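Guides > Starting Up > Brilta Bookkeeping for Small Businesses

Section 6: Setting up your first quarter

Welcome back! By now you should have your login and your business name in place (if you haven't, pop back to Section 5, it's only a short one). What we're going to do next is give Brilta a starting point, so that every invoice and receipt you add from here on has somewhere sensible to go.

1. Open Settings and choose Business Year. Pick the month you began trading. If you started in August, choose August, even if your first sale came later.

2. Type your opening balance in the box marked Start. Say you put 800 pounds of your own money into the business: enter 800 and tick Owner's Money.

3. Press Save and wait for the green tick before you move on.

Note: if you're still at the idea stage and haven't spent a penny, leave the box at zero. You can come back and change it at any time before you close the quarter.

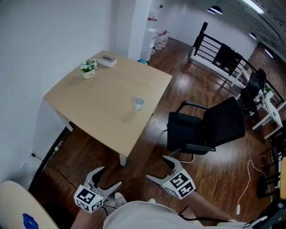 4. Go to Customers and add at least one. A name and an email address will do nicely for now, and the rest can be filled in some quiet afternoon with a cup of tea.

5. Choose your invoice numbering. Brilta begins at 1, but if you've already sent out 22 invoices by hand, type 23 so that the two sets join up.

Caution: once an invoice has been sent, its number can't be altered. Do please check step 5 twice!

6. Click Finish Quarter Set-up. Your dashboard will open with the new balance along the top.

If anything looks odd, write to Prakash Lobo on the Galport help desk and tell him which step you'd reached. Bank feeds are covered in Section 7.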